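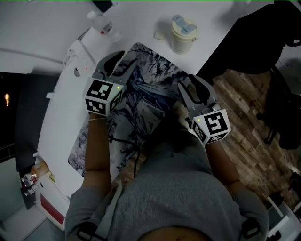
A large desk mat with an ink-wash design of branches and figures, in dark blue and gray.

Clemport's Lantern Walk to return in April

Posted January 2022

The Clemport Lantern Walk will go ahead this spring after a gap of 2 years, the town's festival society has confirmed. The walk will follow its old route from the fish steps to Urkirside, where the lanterns are set down along the river wall and a bonfire is lit on the shingle.

The society announced the decision on its website after the town council approved road closures for the evening. Harbor Street and the lower end of Melau Lane will be shut to traffic from late afternoon until the bonfire is out. Residents of both streets will receive letters with details of where they can leave their cars.

The walk is held on the second Saturday after Easter. Its origins are disputed. One story links it to the wives of herring crews, who are said to have carried lamps down to the river to guide the first boats of the season. Parish records mention only "the lamp evening," a supper with a procession afterward, and give no reason for it. The custom had lapsed by the end of the First World War and was brought back in 1974 by a group of teachers at the Urkirside school, who had the children make lanterns from willow and tissue paper.

At the last walk, 3,358 people were counted through the gate at the fish steps, the highest figure since the society began keeping one. This year numbers on the main route will be limited to 3,000. Entry remains free, but walkers will need a wristband, which can be picked up from the library or the ferry office in the two weeks before the event. Those who only want to watch can stand anywhere along the river wall without one.

There are changes to the route as well. The narrow passage behind the old Shirazi warehouse, where the procession has often come to a standstill, will be left out. Walkers will turn down Cooper's Row instead and join the river path by the slipway. This adds a few minutes to the walk – and a steep set of steps. A level route for wheelchairs and strollers will run along Harbor Street and meet the rest of the procession at the wall.

Lanterns must be carried on a pole and lit with battery lights. Candles were allowed until the 1990s and some older residents have asked for them to come back, but the society says its insurance will not cover them. Paper lanterns released into the air are banned, as before.

Lantern-making sessions will be held at Melau Hall on weekends through March, with room for up to 400 people in all. Willow, paper and glue are provided, and there is a small charge for adults. Children under 12 are free but must come with a grown-up. The school will again build the large fish that leads the procession. The last one was damaged in storage and a new frame is being made.

The Urkirside band will play at the start and again at the bonfire. Food stalls will be set up in the ferry parking lot, and the two pubs on the quay plan to serve the traditional pease soup – a thick one, eaten with vinegar – from noon.

If the river is in flood the bonfire will be called off and the walk will finish at the church. A decision will be posted at the ferry office by midday. Stall applications close at the end of February and forms are available from the library.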